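睡眠与卧室环境
课程讲义 第四讲

授课:Hicham Abdel Hamid
更新:20/06/2023

一、本讲范围

前三讲讲了睡眠的基本结构、昼夜节律和睡眠需求的年龄差异。本讲转到卧室本身,内容包括光线、温度、声音、空气和寝具。药物与疾病不在本讲范围内,放到十月的课上再谈。

学完本讲,应当能说明光照为什么影响入睡时间,能解释体温变化与入睡的关系,并能对一间普通卧室作出简单的书面评估。评估表在讲义末尾的作业部分有说明。

二、复习:两个过程

睡眠的时间和深度通常用两个过程来解释。第一个是睡眠压力,人醒着的时间越长,压力越大,睡着以后逐渐下降。第二个是昼夜节律,由下丘脑的视交叉上核控制,周期接近二十四小时,靠外界信号校准。

两个过程相互独立,又同时起作用。熬夜到天亮的人常有这样的经验:凌晨最困,到了上午反而清醒一些。睡眠压力这时仍在上升,但节律已经进入促醒的阶段,困意被暂时压住。下午午睡太久,晚上睡不着,则是睡眠压力提前释放的结果。

卧室环境对这两个过程的影响方式不同。光线主要作用于节律。噪声和不合适的温度主要作用于睡眠的连续性,使人醒来的次数增多,或者停留在较浅的阶段。

三、光线

视网膜里有一类感光神经节细胞,含有黑视素,对短波长的蓝光最敏感。这类细胞不参与看清物体的形状,主要任务是把环境亮度报告给视交叉上核。晚间受到较强光照时,松果体分泌褪黑素的时间会推迟,入睡时间也随之推迟。早晨的光照作用相反,会把节律往前拉。

同样强度的光,在不同时刻照射,效果可以完全不同。讨论“光对睡眠好不好”时,首先要问是什么时候的光。

晚间照明有几点可以操作。睡前一段时间关掉顶灯,改用位置较低、色温较暖的灯。灯泡包装上一般标有色温,数值低的偏黄,数值高的偏蓝白。屏幕调暗比只开“夜间模式”更有用,后者只改变颜色,亮度往往没有降下来。

窗帘的问题比较具体。遮光布的遮光效果主要损失在边缘,即窗帘与墙之间、窗帘杆上方、两片帘子中间的缝。换更厚的布料之前,先看这几处。轨道做成向墙面转弯的形式,或者让窗帘比窗框宽出一截,效果通常更明显。需要早起的人不宜全遮光,可以留一层薄帘,或者使用定时亮起的灯。

夜间起身的照明单独考虑。老年人夜间跌倒多发生在床与卫生间之间的路上。低位的感应灯装在踢脚线高度,照亮地面即可,不应直射眼睛。

四、温度与湿度

入睡前后,人体核心温度下降,手脚皮肤温度上升,热量从四肢散出去。这一过程不顺利,入睡就慢。睡前洗热水澡有助于入睡,原理也在这里:热水使皮肤血管扩张,出水以后散热加快,核心温度随之下降。洗澡的时间不宜紧贴上床时间,中间留出一段让身体散热。

室温没有一个适合所有人的数值。被子、睡衣、床垫材料和个人习惯都会改变实际感受。真正起作用的是被窝里的微气候,也就是皮肤与被褥之间那一层空气的温度和湿度。室温偏低而被褥合适,一般比室温偏高而不盖被子睡得安稳。

进入快速眼动睡眠以后,人体调节体温的能力减弱,出汗和寒战的反应都变弱,因此这一阶段更容易受环境温度影响。快速眼动睡眠集中在后半夜,室外气温也恰好在凌晨最低。很多人在清晨五点前后冻醒,与此有关。

两人同床而冷热偏好不同的,分开盖被是最省事的办法。双方各用一床,厚度按自己的需要选,床垫可以共用。

湿度过低时鼻腔和咽喉干燥,容易引起夜间咳嗽和张口呼吸。湿度过高则汗液难以蒸发,被褥潮湿,螨虫和霉菌也更容易繁殖。使用加湿器的,水箱每天换水,按说明书清洗。不清洗的加湿器会把水中的微生物送进空气,对呼吸道的害处可能超过干燥本身。

五、声音

人在睡眠中仍然处理声音。听觉信号传到大脑后,会根据强度、突然性和意义决定是否唤醒。自己的名字比同样响度的陌生词更容易把人叫醒,婴儿的哭声对照料者也是如此。

评估噪声时,平均值的参考价值有限。一条车流均匀的马路,平均声级可能高于一条安静的小街,但小街上偶尔经过的摩托车更容易使人醒来。记录时应分别写明背景声的大小和突发声的次数。

课上介绍过 Havden 小区的问卷作业。那次作业共收回 59 份问卷,其中 20 份把楼上的脚步声列为第一位的干扰,排在道路交通之前。脚步声属于撞击声,沿楼板传播,关窗没有用,耳塞也只能挡住一部分。有效的措施在声源一侧,例如楼上铺地毯、给椅脚加垫。这类问题多半要靠邻里之间商量。
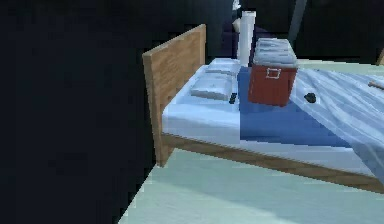
空气传播的声音主要从缝隙进来。门底的缝、窗框的缝、空调管道穿墙的孔,都应逐一检查。密封条价格不高,安装前把窗框擦干净,否则粘不牢。书柜、衣柜靠在与邻居相隔的墙上,能起到一些阻挡作用,前提是柜内装满东西。

用白噪声遮盖突发声,对部分人有效。音量应当调到刚好盖住干扰即可,并且把设备放在离头部较远的地方。整夜高音量播放没有好处。

六、空气

门窗紧闭的小房间,两个人睡一夜,二氧化碳浓度会明显上升。早晨起来觉得闷、头沉,与此有一定关系。开窗与隔音、保温之间存在矛盾,没有统一的解法。常用的折中办法有:睡前彻底通风一次;夜间把卧室门开一条缝,让空气与其他房间交换;窗子装带消声的通风器。

新家具和新刷的墙面会释放挥发性有机物,温度越高释放越快。新装修的房间不要急于入住,通风要持续较长时间。绿植对室内污染物的清除作用很小,不能代替通风。

卧室内不应使用没有排烟装置的燃烧取暖设备。一氧化碳无色无味,睡着的人无法察觉。凡是有燃气或固体燃料取暖的住所,都应安装一氧化碳报警器,并定期按测试键。

七、床和寝具

床垫的软硬以脊柱能否保持自然弯曲为准。侧卧时,肩和髋应略微陷入,腰部有支撑,从背后看脊柱大致成一条直线。床垫太硬,肩和髋受压,手臂容易发麻;太软,则腰部下沉。体重不同的人对同一张床垫的感受不同,在店里试躺时应按自己平时的睡姿躺一会儿,坐一下起来是试不出来的。

枕头高度取决于睡姿。侧卧需要的枕头较高,大致填满肩与头之间的距离;仰卧较低;俯卧最低,也可以不用。枕头使用久了会塌陷,对折以后不能自行弹开的,应当更换。

床架本身常被忽略。翻身时的响声多来自连接处的松动,紧一遍螺丝往往就能解决。木床架在干燥季节会收缩,换季时检查一次比较合适。排骨架的间距过大,会使床垫局部下陷,购买前应查看床垫厂家对底架的要求。

床在房间里的位置,按以下顺序考虑:先避开冷风和热源,包括空调出风口和暖气;再避开有噪声的墙;最后考虑上下床是否方便。行动不便者的床至少一侧要留出足够站立和转身的地方,床沿高度以坐下时双脚能平放在地上为宜。

床单和被套每周更换。起床以后不要马上叠被,先掀开晾一段时间,让水汽散出。床垫下方要能通风,直接放在地板上的床垫应经常立起来晾。

八、案例:Clotport 的一间租住房

租户为夜班工人,早晨到家,上午入睡。主诉是睡两三个小时就醒,醒后难以再睡。

房间朝东,窗帘较薄,上午日光直射床头。窗外是装卸货的后院,白天有倒车提示音。房间没有空调,夏季上午升温很快。租户下班途中不戴墨镜,到家后先看手机再睡。

分析时按前面几节的顺序逐项来看。下班路上的强光出现在应当入睡之前,对他来说相当于晚间光照。房间的光和热在他睡到一半时达到最高。噪声属于突发声,集中在上午。此外,即使环境完全改善,节律本身仍处在促醒阶段,睡眠时间可能还是偏短,这一点应当向当事人说明,避免期望过高。

建议的次序是先处理光和热,用外侧遮阳把日光挡在玻璃以外,效果好于室内窗帘;然后处理缝隙和噪声;最后再谈作息,例如上班前补一次短觉。房东不允许改动外墙的,可以在玻璃内侧贴反光膜,但要先确认玻璃类型,有些中空玻璃贴膜后受热不均会开裂。

九、常见误解

“睡前喝酒睡得好。”酒精缩短入睡时间,但后半夜睡眠变浅,醒来增多,还会加重打鼾。

“周末补觉可以还清欠账。”补觉能缓解一部分困倦,但起床时间推得太晚,节律跟着后移,周日晚上更难入睡。

“睡不着也要躺着,闭目养神也算休息。”长时间清醒地躺在床上,会使人把床与清醒联系起来。一般建议起身到光线较暗的地方做些安静的事,有困意再回去。

十、作业

选一间自己能够进入并征得使用者同意的卧室,完成一份评估报告。报告分光线、温湿度、声音、空气、寝具 5 项,每项写明观察到的情况、可能的影响和一条建议。建议应注明大致费用,以及租户能否自行实施。篇幅不超过 4 页,手绘平面图一张,标出窗、门、床和热源的位置。

观察至少进行 2 次,一次在使用者的入睡时段,一次在白天。不要求使用专业仪器,用手机软件测得的声级只作相对比较,报告里须注明。涉及他人健康情况的内容不要写姓名。

阅读材料:Badawi 讲义集第三册“室内光环境”一章,以及 Narkusano 住宅调查的方法附录。附录里关于问卷措辞的部分与作业直接有关,其余可略读。

相关讲义
第一讲 睡眠的阶段与测量
第二讲 昼夜节律
第三讲 儿童、成人与老年人的睡眠需求
第五讲 轮班工作与时差
第六讲 睡眠日记的填写与解读
补充材料 住宅隔声基础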